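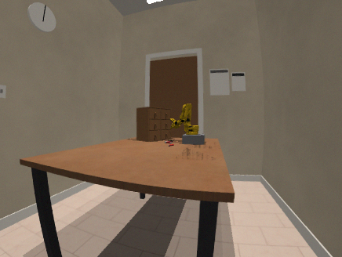
Irkville Sunday League: Questions We Keep Getting

Last updated Mar 9, 2025

Do I have to be any good at soccer?
Have you watched us? Division Two took a goal kick last season that went out for a corner. If you can run a bit and own shin guards, you're in.

How do I join a team?
Send the sign-up form in and tick "free agent" if you don't already have a team. Hsin-yi Cheng sorts the free agents and will email you with a team name and a kit color. You can ask for a particular team. You may not get it.

What does it cost?
$100 for the season, which covers the field, the referee and the nets. It doesn't cover your jersey, your gas or the fine you'll get for calling the referee a traffic cone.

When and where are games?
Sundays at 10, all of them at Tsang Park. Fields 1 and 2 are grass. Field 3 was grass. Parking is off the north gate — the lot by the tennis courts belongs to the tennis people, and they do tow.

How long is a game?
Two halves of 40 minutes with a 5 minute break. Please don't use the break for a tactical talk that lasts 15.

Can I play for two teams?
No. This includes cousins playing under your name. Leltau Rovers lost three points over it in the fall and are still writing to us.

What happens if we're short of players?
Seven is enough to start. With six you forfeit, though most teams will lend you somebody for a friendly. Expect to be lent their slowest.

How do substitutions work?
Rolling, at any stoppage, from the halfway line. The player coming off has to be off first. We know he's walking slowly because you're winning. So does the ref.

Are yellow cards a big deal?
Three in a season gets you a one-game ban. A straight red is two games, more if there was a speech.

Who calls off games for rain?
The parks office, by 8 on the morning. We post it on the Zitard app as soon as we hear. Texting Hsin-yi at 6 to ask if it "looks wet" won't speed things up.

Is there a trophy?
Yes. One handle is glued on, so lift it by the base.

Can I bring my dog?
On a leash, behind the rope. The last one that got loose had a better first touch than our strikers, and feelings were hurt.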